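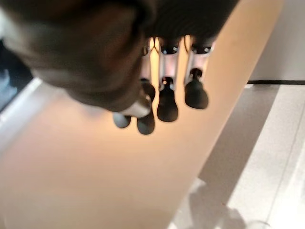
Row of four dark knobs, close up.

10 October 2020

Bench book, maintenance shop. Putting this here as the evening crew missed the meeting and I won't catch everyone. Read it, add to it, don't tear pages out.

Recall list. Jikel posted it by the time clock before first shift, took it down by lunch, put up another one. Got a phone picture of the first, Rakiya has the second. They don't match. First has 26 names in seniority order like the agreement says. Second has 18, and the order is anybody's guess. Three people from the shop are on the first and missing from the second. All three signed the overtime grievance in the spring. Not going to write down what I think that means, but both lists are in the blue folder with the time written on the back.

Asked the shift manager which list is the real one. He said "the current one." Asked when it became current. He had to take a call.

Meeting with management, upstairs, Rakiya Akpan and me for our side, two of theirs plus the HR woman from the Dostirville office on speaker. Could hardly hear her. Main points as I got them:

– They say recall goes by "operational need" while volume is down. We say article on recall says seniority within classification, full stop. They didn't have a copy with them. Rakiya read it out. Long silence.
– They say some people on the first list "did not respond to outreach." Asked what outreach. Emails to the work accounts. The work accounts were shut off at layoff!! Rakiya asked them to write that down and they did, I watched them do it.
– They want two of our mechanics to cover Trandetville "temporarily." No end date. No mileage. We said put it in writing or it's a transfer and it gets bid.
– Break room. Still closed, still no replacement space, people eating in cars. HR will "look at the footprint." No idea.
– Cleaning of shared tools. They agree it is paid time and not something you do after you punch out. This is new, they would not say it last month. Got it in writing from the shift manager, short email, printed, in folder.

Scheduling thing. Everybody is calling it Nina now, that's the name on the login screen. It drops your requested days when someone else edits the week after you. Happened to me, happened to both apprentices. Jikel says user error. Could be, but then it's the same error for everybody. If you put in a request, take a picture of the screen before you close it. Date on the picture. Do not rely on the confirmation message, mine said confirmed and I was on the schedule anyway.

Petition for the recall: 78 signatures as of end of shift, that's all departments. Laundry is nearly all in. Front end slower, a lot of them are new and nervous. Please do not push anyone at their station. Lot or the bus stop, own time, and if they say no they say no. We had one supervisor standing at the shop door listening yesterday and I don't want to hand them anything.

Grievance gets filed this week. We have five working days from posting and I'm counting from the first list, not the second, to be safe. Rakiya is writing it, I'm doing the attachments. Still need:
statement from anyone who saw the first list up (need a time, even a rough one)
layoff letters from the three, two in hand, third is looking for his
last year's seniority roster, the one with the correctoin in pen
somebody who can explain what classification the night boiler job is under, I have seen it both ways

Side note on the three. Called all of them. Two want to come back, one has something part time in Trandetville and isn't sure, wants to know if saying no now loses him his place. I told him don't say no to anything on the phone, ask for it in writing and call Rakiya. I beleive he keeps his place until he turns down a written recall but I want her to check that before anyone repeats it.

If you get pulled into the office alone and it sounds like it could end in discipline, ask for a steward and then stop talking. Polite. Ask again if you have to. One of the apprentices sat through most of a talk this week before he remembered he could ask, and he signed something. Trying to get a copy.

Evening crew – can one of you check whether the second list is still up after supper and write it below with the time. Also my good flashlight is gone from the drawer, small black one, no questions asked.

Next meeting with them not set. They owe us a date.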